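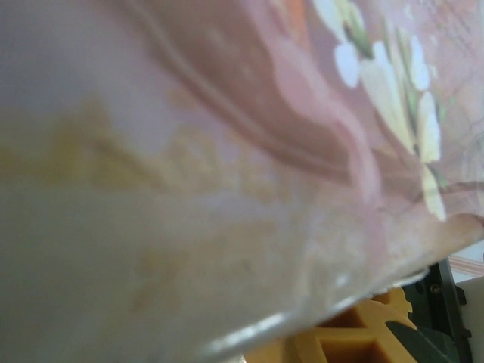 Forum > Rätsel & Denkspiele > Zahlenrätsel

Rätsel mit 5 Gewichten, wer hilft?

Wiltamik
Hallo zusammen, ich sitze seit gestern an einem Rätsel aus einem alten Heft: 5 Gewichte, alle verschieden, zusammen 2000 Gramm, das schwerste wiegt 1000. Das zweitschwerste hat 400. Und die anderen drei?? Ich komme auf zig Lösungen!

Delyth Jenkins
Mit den Angaben bleiben 600 Gramm für drei Stück, da geht natürlich vieles (100, 200, 300 zum Beispiel). Schau mal, ob im Heft noch eine Bedingung steht, bei mir fehlte so was mal, weil es auf der nächsten Seite weiterging.

Skyrme
kenn ich, war glaub ich 100 200 300

Ähnliche Themen
Streichholzrätsel für Kinder
Wer kennt das Fährmannrätsel?
Scherzfragen für den Mai

Diese Seite verwendet Cookies. Einverstanden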